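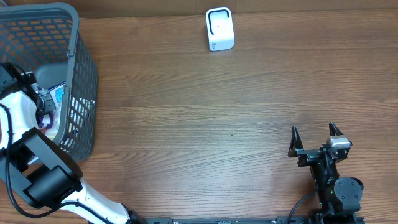 White arm at the mesh basket, black gripper at the right, both on the rail.

Keeping a two-arm bench cell happy

I love a job that takes ten minutes and saves a whole evening, and a small tabletop arm setup is full of them! These are the habits I've picked up on mine since May.

Start with the rail. Wipe it with a dry cloth, then go along the holes and slots with an old toothbrush. Snug the base bolts in turn, a little each, and go round twice. Mine needed a quarter turn on the left base last time – you'd never spot it by looking, but wiggle the forearm and you can feel it.

Cables next. Leave a good loose loop past every joint. Move the arm by hand (power off!) through its full reach and watch the cable the whole way. If it goes tight anywhere, give it more slack before you do anything else. I used to zip-tie everything flat and went through two cables that way. Soft hook-and-loop straps are so much kinder.

Fingers: a cotton swab with a drop of rubbing alcohol gets the grime off the plates. Open and close them 30 times afterward and listen. A gritty sound usually means a crumb of something in the bracket, and a puff from a camera blower gets it out.

Got a scuffed finger tip? 600 grit paper, wrapped round a craft stick, light strokes, all in one direction. Lovely result.

The basket matters more than you'd think. A light one creeps across smooth wood every time it's nudged, so I put dabs of Quintero tack putty under the corners. It peels off cleanly and I reuse it for weeks.

Keep the middle of the table clear for the first run after any repair, and go at low speed.

I write the date and what I tightened in a Plondham notebook in the drawer. Page 103 now, and I still flip back through it all the time.

Updated November 2025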